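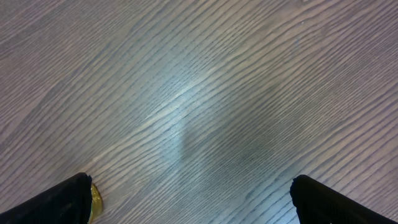
The tabletop in the east room, grain running on the diagonal.

August 9, 2025

The day was given to the furnishings of the east room at Clanard, in advance of the October opening. The table was considered first. Its surface is heavily streaked, and the light falls on it unevenly, so that one part looks pale and the part beside it quite dark. The finish was therefore examined from several sides before any entry was made in the register. No repair has been ordered. The table is to be treated with the Issa wax, of which 19 tins remain in the store – enough for the season.

The question of refreshments was also taken up. The house rule permits snacks at the table, provided that wrappers are cleared by the person who brought them.

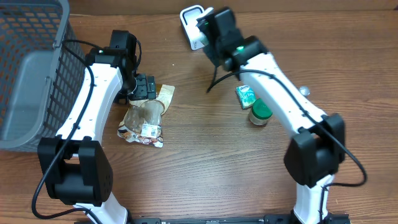
It was agreed that the rule should stand, and a copy will be posted by the door. The gray plastic basket is to stay in use until the shelving arrives from Unport. A price of 50 dollars was quoted for delivery, with a further 100 for assembly. Both were accepted.

The larger order, 1,000 printed cards for the opening, was held over until the wording is settled. The room was locked at six. The window latch still sticks and should be seen to on Monday.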